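In Praise of the Loud Tablecloth
Friday, November 26, 2021

Every year when the weather turns and the clocks have gone back, I find myself defending the same unfashionable position at other people's dinner tables, so I may as well write it down and be done with it. I think we have let our houses go too quiet. I don't mean the noise (mine could do with less of that, what with the furnace and the dog). I mean the colour. Somewhere in the last ten or fifteen years most of us agreed, without anybody calling a meeting, that a nice home was a grey one, or a white one, or one done in that shade the paint people sell under names like mist and oatmeal. I went along with it too. I painted our front hall a colour called Harbour Fog, and it took me two full weekends and a sore neck to do it, and I have felt slightly let down every time I've come through the door since.

I grew up in Beaulieu, in a house with an orange kitchen. The cupboards were orange, the kettle was orange, and the curtains had brown and orange teapots on them that my mother had sewn herself from a remnant. By any standard I'd use now it was a terrible room. It was also the room where everybody sat. We had a perfectly good parlour with a cream chesterfield in it, and I doubt my backside touched that chesterfield more than 4 times before I turned eighteen. People would come in the side door in their boots and drop down at the kitchen table and stay for hours, and I've come to believe the orange had something to do with it. A room like that doesn't ask you to be careful.
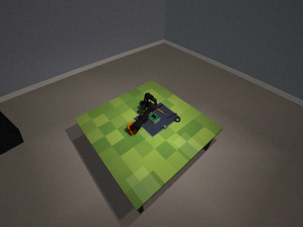 My own weakness is green, and I don't mean sage. I like the greens you get in a vegetable garden in early summer, when the peas and the lettuce and the onion tops are all going at once and not one of them matches its neighbour. Decorators will tell you to choose one green and stick with it, and I've never understood the advice, as you only have to look out a window to see it ignored. Set bright lime beside mid green beside a darker olive, in checks, the way that tabletop does, and they get along fine. The eye sorts it out. What the eye has trouble with, in my experience, is a room where there is nothing at all to sort, and you end up staring at the light switch.

I know the arguments on the other side because my family has made all of them. Neutral rooms are restful. Neutral rooms are easier to sell. You can change the cushions when you get bored, they say, and I'm sure you can, though I notice that the cushions people change to are generally grey. The selling argument is the one that bothers me most. I have neighbours on Paden Street who put in a white kitchen for the sake of a buyer who may turn up a decade from now, and in the meantime they're the ones eating breakfast in it. It seems a very generous thing to do for a stranger. I'd sooner have the kitchen I want and let the stranger buy a can of primer.

Then there's the cost, and I'll grant that one more readily. Doing up a room is not cheap, and getting it wrong in bright yellow feels worse than getting it wrong in beige. The autumn flyer from Jistus had a feature wall package in it for $950, which made me put the flyer down and go for a walk. But colour was never supposed to come in a package. My mother's teapot curtains cost next to nothing. A can of leftover paint will do a chair, or the inside of a cupboard, and the inside of a cupboard is a lovely place to begin if you're nervous, because you can shut the door on it until you're used to the idea.

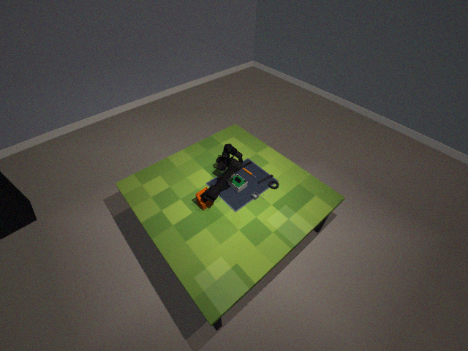
I should say that I came to all this rather late, at 61, and I don't claim any training. What I've had is a lot of winters. Where we live the snow is down by December and it stays well past the point of being charming, and for months on end the view out the front is white on the ground and grey up top, with the road in between the colour of dishwater. I can't think why we would look at that and decide to bring it indoors. Older people in this part of the country knew better. They had red doors and blue porch ceilings and linoleum you could have found your way home by, and quilts on every bed that used up whatever was in the bag.

There's a hall out at Itgate where they hold a supper each fall, 100 plates, turkey and turnip and far too much pie, and the tables are laid with whatever cloths turn up in people's arms. There are plaids and sunflowers, a Christmas one or two, and a purple thing with fringe that I've seen there as long as I've been going. A few years back it was suggested that they rent plain white linens to smarten the place up, and they did, for one supper. It looked very smart. The following fall the purple fringe was back, and I sat down in front of it with my turnip and was happier than I can easily explain.

So that's where I've landed. I've got the front hall to do over, and I've been carrying a paint chip in my coat pocket for a week now, a green called Garden Gate that my family considers alarming. I mean to start on the wall by the stairs, and if it's too much, I'll do the other three to match.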